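Fomoteo - Progress report to the programme office
Work package 2: drawer opening and closing from hand-held demonstrations
Prepared by Agata Marchetti, Kosusico. Reviewed by Corrado Rizzi.
November 14, 2023

Status
The collection method agreed in June is in use at the Flaltport site. Demonstrations are recorded with two hand-held grippers, with a camera on each gripper and a further one worn on the head. The drawer task has reached 100 accepted demonstrations. Kitchen tasks have not started.

Method
An operator opens or closes one drawer of a small parts organiser per demonstration. Gripper motion is recovered from the gripper cameras. The head view is kept for checking and is not passed to the policy at this stage. Fiorella Greco has rewritten the alignment step so that all streams share one clock - the earlier version drifted on long recordings.

Result
We held back 20 demonstrations for testing. Prediction error for the final approach to the drawer is lower when both gripper views are used than with either view alone. The gain is smaller for the bottom row. Clear drawer fronts remain the main source of error: reflections move with the camera and are sometimes tracked as part of the drawer. Sandro Lo Presti is testing a mask for these regions.

Open points
Access to the Fiore arm is delayed, so replay on hardware moves to the next period. Bohumila Pešek will confirm the new slot. No change to the budget is requested.

Views from the drawer task

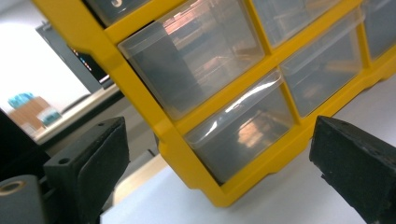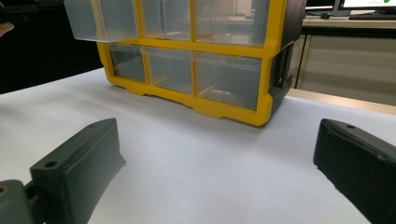
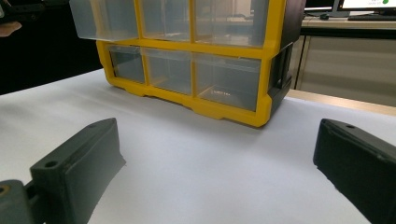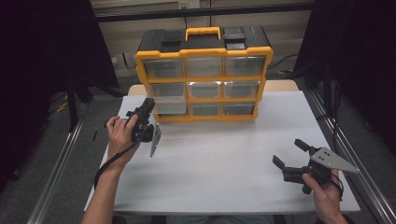 Figure 1. Parts organiser with clear drawers. First three views: gripper camera. Last view: head camera, with both hand-held grippers.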